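Ronside RT-4 Tire Durometer and Stagger Tape Set
Reviewed Friday, October 11, 2024

We run a street stock on a third-mile clay oval, and for most of the season tire prep has been done with a borrowed durometer and a tape measure with the first inch missing. In September I bought the Ronside set and used it for 15 heats and features. It comes with the gauge, a steel stagger tape, a test block and a zip case.

The durometer reads 0 to 100 on a plain dial with a drag needle that holds the peak. Checked against the test block it was within one point every time. The old Dulis gauge we borrowed would drift by three or four points once the pits got cold. The Ronside foot is wider too, so it sits flat on a grooved tread block without rocking.

The stagger tape is the better half of the kit. It is thin, it stays flat, and the hook grabs the edge of a groove so one person can measure a right rear alone. We had been guessing at our stagger. Measured properly, we were 2 inches over what we thought, and that explained a car that was loose off turn four all summer. 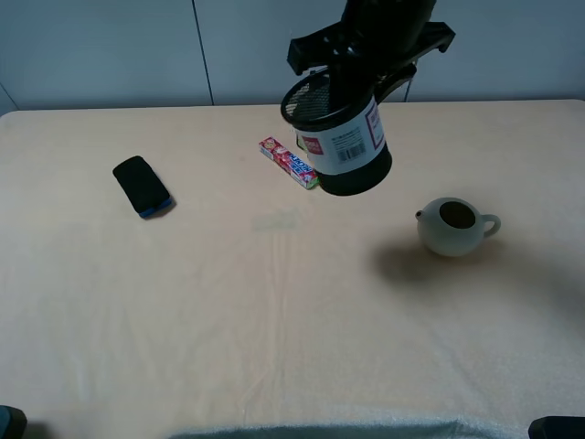 Kelly Brandão wrote in to say her gauge started sticking after a month of dust, and that a shot of air behind the needle fixed it. She runs at Vadville, where the surface goes dry-slick early, and she checks hers against the block before hot laps. Mine has not stuck yet – but our track is heavy most nights.

There are a few complaints. The case zipper is cheap and the pull came off the second week. The numbers on the tape are printed in light gray and are hard to read under pit lights. The instructions are one folded sheet and tell you nothing about how long to wait after a run before taking a reading. We settled on some 4 minutes and write everything in a notebook.
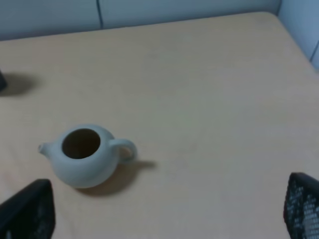

Small teapot with the lid off.

The Pomare set costs less and has a digital gauge, but it has no hold function and no test block. For a team buying one kit, I would take the Ronside and replace the case.

Rating: 4 out of 5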